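Re: [jurkgate-users] finger width estimate drops out on thin objects

Anouk Verstraete wrote:
> Hi all,
>
> We upgraded to the February build of Jurkgate and I'm getting holes in the
> finger width track whenever the jaws come together. On big objects it's fine.
> On thin ones the estimate jumps to fully open for a few frames and then comes
> back, and Multwood reads each jump as a release, so one pick gets cut into
> three or four little ones. I've tried the smoothing window at 17 and at 25
> and the only difference is how wide the smear is. Is anybody else seeing it,
> or have I broken something in our config? (Very possible!)
>
> Anouk

Hi Anouk,

You haven't broken anything, and thank you for writing it up so clearly, it saved me from thinking I was the only one. I spent most of an evening on this with a big mug of tea and a chopstick sorting set, which has to be the meanest thing you can feed to a width estimator, and I think I can at least tell you where to look.

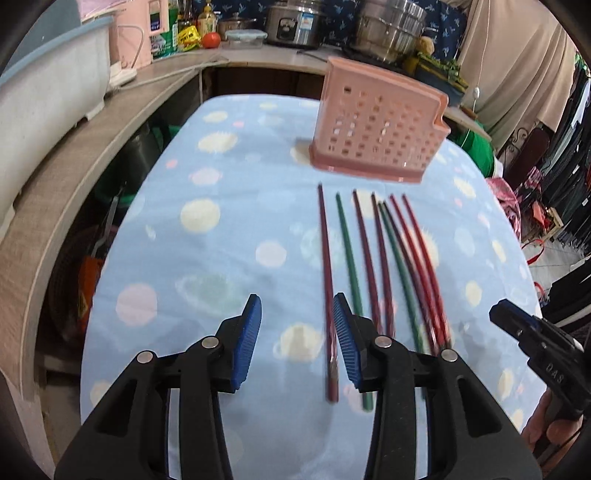
The width estimate in Jurkgate starts from the pads and not from the joints, so everything depends on the color mask. The default mask is a plain hue range, and it was tuned at Van den Broek over a gray bench, where blue meant pad and that was the end of it. Put the same blue pads over a light blue tablecloth and the mask has to work a lot harder, and then the third and fourth chopsticks go in behind the right finger, both dark red and right next to each other, and whatever is tracking the sticks has to guess which one comes out the other side. So you really have two problems that happen to show up at the same moment, and I'd urge you to take them one at a time, which I did not do, and I paid for it.

For the pads, turn on the joint fallback. It's been in there for a good while but it's off by default and the docs only mention it in the changelog (my fault, I said I'd write that page and then the summer got away from me). It finds the round pins on the linkage and works out the opening from where they sit. It's noisier than the pads when the hand is wide open, but when the jaws are nearly shut it's the steadier of the two, and that happens to be exactly where you need it. In your config:

width.source = pads+joints
width.switch_below = 20
width.smooth = 5

The 20 is in percent of full opening. Please bring the smoothing back down while you're in there! A window of 25 will hide the jumps on a plot, but it also drags the moment of closing late, and Multwood will place the grasp after the stick has already started to move.
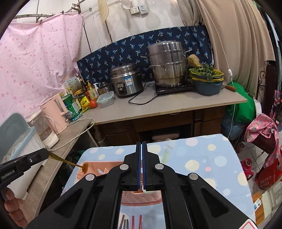

One more thing about the fallback, and then I'll get to the sticks. It needs the calibration redone once per gripper, even if two of them are supposed to be the same. I copied the file over from one to the other to save myself five minutes and lost an hour. If you work with a pair, also set the ignore region so the second gripper coming in from the side doesn't contribute pins of its own. Mine did, and the width went negative, which I didn't know was allowed.

For the sticks, I've stopped asking Bonutance to keep an identity through the occlusion at all. I let it drop the track when the finger covers it and re-associate afterward using the tip direction and the color together. Color alone won't do it when half the set matches. With a re-association limit of 50 frames I get sensible episodes out of my recordings, though I've only looked at the ones with a small spread on the table, and a messy pile might well be another story.

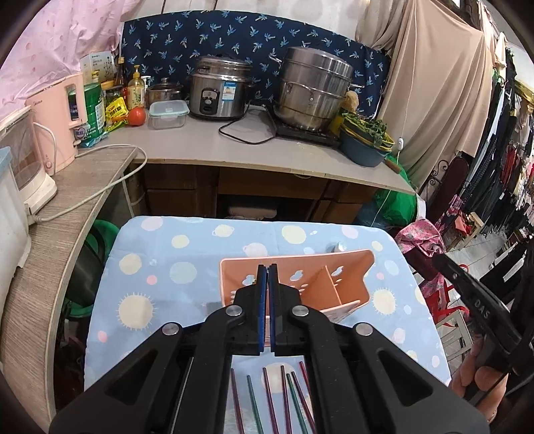 There's a patch for Multwood as well, which makes it wait for the width and the object track to agree before it calls something a release. It's on my branch under release-debounce. It's ugly, it has a print statement in it that I keep forgetting to take out, and it breaks the old CSV export, so don't put it on anything you care about yet.

If you can send me one of your bad recordings along with the calibration file, I'd love to run it against the branch before I tidy it up for review. The raw log is best, since the exported version has already thrown away the mask scores. And if the fallback makes things worse for you, please say so here on the list, because I'd like to make it the default next time around and I'd rather hear it now.

Warm regards from a kitchen table full of cables,
Pim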